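## 3.4 Setup and upkeep of the wrist camera cell

All runs reported in this paper come from one cell, which we refer to as Nidell. It has a single arm with a two-finger gripper and a wrist camera, and it exists twice: once on the lab floor and once as a rendered model. The model is used to check each camera and gripper setting before it is sent to the real arm. Most of the work described in this section was done to keep the two in step.

### 3.4.1 Mounting and first calibration

The camera sits behind the fingers and looks past them. We tried two brackets. The first held the camera close to the wrist plate and gave a good view of the fingertips, but the cable rubbed against the joint cover whenever the wrist turned past its middle range. The second bracket, called Plilleck after the workshop job it was cut under, moved the camera out by 26 mm and let the cable leave from the rear. We kept the second one for all reported runs.

After mounting, the camera was calibrated against a printed grid at 30 wrist poses. Poses where the grid was partly hidden by a finger were thrown out and taken again with the wrist turned a little further. The result was written to the cell file, and the rendered model reads its camera position from the same file. Early on we kept two copies of this file, one for each side, and they drifted apart within a month. There is now one copy, and changes to it are signed off by Ju-won Chae.

Finger zero is set by hand. With power to the fingers off, both are pushed to the open stop, the encoder values are read, and the values are stored. This has to be repeated any time a finger is taken off, even if the same finger goes back on with the same screws.

### 3.4.2 Service interval

The gripper was serviced every 3,000 cycles. A service consists of the following steps:

- Wipe the finger joints with a dry cloth and check each pin for side play.
- Check the screws on the outer links and bring them back to the torque in the cell file.
- Open and close the fingers fully ten times at low speed and log the motor current.
- Repeat the finger zero.
- Take five of the calibration poses again and compare them with the stored result.

The last step was added in February, after a run in which the picks landed to one side of the target and the cause was at first looked for in the planner. The camera bracket had turned slightly on its two screws. Thread lock was applied, and the bracket has held since then. One service was missed during a long weekend series, and the gripper reached 3,625 cycles before it was opened. Motor current on closing was higher than usual, and one pin was replaced — the only part changed during the study.

### 3.4.3 Checking the rendered view

Before each series, the wrist view was rendered in a room model called Daza, which holds furniture and small household objects at mixed distances. The operator looks at how much of the view the gripper takes up and whether the outlines of the fingers stay clean against both near and far surfaces. Plain test rooms were less useful for this, as a finger placed a few millimeters wrong is hard to notice against a bare wall. Figure 4 shows one such view, with the black gripper across the lower half and a wooden panel, an orange chair and a hanging marionette beyond it.
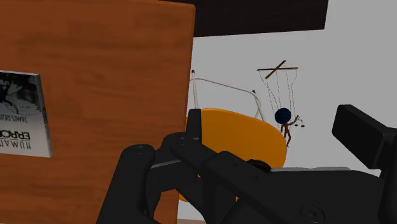 Does the finger zero have to be set again after every power cut? Only if the fingers moved while the power was off, which the controller reports at startup by comparing the stored and current encoder values.

**Figure 4.** Rendered wrist view in the Daza room model.

If the rendered view and the cell file disagree, the series is not started. The operator first reloads the file, then checks the finger model version, and then repeats the finger zero on the real gripper. Aníbal Fonseca wrote a short script, Wumia, that runs the first two checks and prints the values that differ. The third is still done by hand. In our use, a stale finger model was the most common fault — it tended to follow a change of fingertip, when the new shape had been fitted to the arm but had not yet been entered in the file. The script and the blank service sheet are included with the supplementary material.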